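Lob des kleinen Ladens an der Ecke

Seit ich in Cludham wohne, gehe ich fast jeden Abend noch einmal hinunter. Meistens fehlt irgendetwas: Hefe, eine Zitrone, Streichhölzer. Manchmal fehlt auch gar nichts, und ich gehe trotzdem, weil der Laden bis 22 Uhr Licht hat und weil ich es herrlich finde, dass man in einer Stadt einfach vor die Tür treten und zwei Minuten später zwischen Regalen stehen kann!

Kalinowski heißt er, nach dem ersten Inhaber. Inzwischen führt ihn Zineb Bouazza, und den Namen über der Tür hat sie gelassen. 200 Quadratmeter, zwei Kassen, von denen eine fast immer geschlossen ist. Im großen Markt draußen an der Holtier-Straße bekomme ich vierzehn Sorten Senf, bei Kalinowski drei. Mir reichen drei. Ich kenne sie alle und habe zu jeder eine Meinung.

Was mich an solchen Läden so begeistert, ist ihre Dichte. Auf engstem Raum liegt dort alles, was ein Viertel in einer Woche braucht, und man kann am Sortiment ablesen, wer ringsum lebt. Als im Haus gegenüber die ersten Familien mit kleinen Kindern einzogen, wanderten die Breigläser von ganz unten auf Augenhöhe. Im November kommt der Streusand vor die Tür, dazu Kerzen, und neben dem Brot taucht plötzlich Quittengelee auf, von einer Nachbarin eingekocht, die ihren Namen nicht auf dem Etikett haben will (es wissen trotzdem alle). Kein Planungsbüro hat sich das ausgedacht. Es ist über Jahre so gewachsen, Bestellung für Bestellung, und jede davon war eine kleine Wette darauf, was die Leute wohl mögen werden.

Und dann das Alltägliche, über das so selten jemand schreibt! Spülschwämme, Taschentücher, Teelichter, Knabberzeug. Ich habe eine echte Schwäche für diese Regale. Man greift im Vorbeigehen hinein, nimmt zwei Packungen statt einer und hat für den Rest des Monats Ruhe. 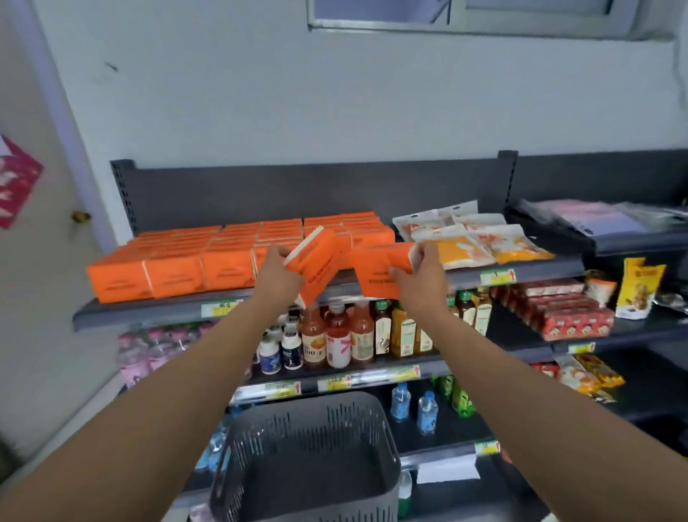

Für Teresa Jabłońska ist das alles zu rosig gesehen. Der Laden an der Ecke sei eben auch teurer, schrieb sie mir nach einer früheren Fassung dieses Textes, und wer mit jedem Euro rechnen müsse, fahre notgedrungen hinaus ins Gewerbegebiet und habe von der schönen Dichte wenig. Außerdem arbeite in so einem Betrieb oft die halbe Familie mit, abends und an Feiertagen, und davon lese man in den Lobreden nie etwas.

Sie hat recht, und ich habe lange darüber nachgedacht. Mein Wocheneinkauf kostet bei Kalinowski rund 10 Prozent mehr als draußen, ich habe einmal einen Monat lang die Bons nebeneinandergelegt. Das kann ich mir leisten, andere nicht. Allerdings rechnet kaum jemand die Fahrt mit, und wer kein Auto hat, zahlt für den Bus und schleppt. Meine frühere Vermieterin konnte mit ihrer Hüfte zuletzt gar nicht mehr bis zur Holtier-Straße. Zu Kalinowski ging sie bis zum Schluss selbst, mit Stock und Einkaufsnetz und einer Ausdauer, die ich sehr bewundert habe.

Deshalb wünsche ich mir, dass eine Stadt solche Läden behandelt wie Bushaltestellen oder Büchereien. Erdgeschosse könnte man so vermieten, dass sich Mehl und Milch darin noch rechnen. Lieferzonen könnten so liegen, dass der Wagen morgens um sechs nicht in zweiter Reihe stehen muss. Auch eine gemeinsame Bestellung mehrerer kleiner Geschäfte wäre denkbar, das würde die Preise drücken und vielleicht sogar jemandem einen freien Abend verschaffen. Im Stadtteil Skalari wird darüber immerhin schon geredet, und ich verfolge das mit großer Freude und gehe zu jeder Versammlung, zu der man mich hineinlässt.

Bis dahin laufe ich weiter abends hinunter. Gestern war es die Hefe, heute brauche ich Zitronen, und wenn noch etwas von dem Quittengelee da ist, nehme ich auch davon ein Glas mit.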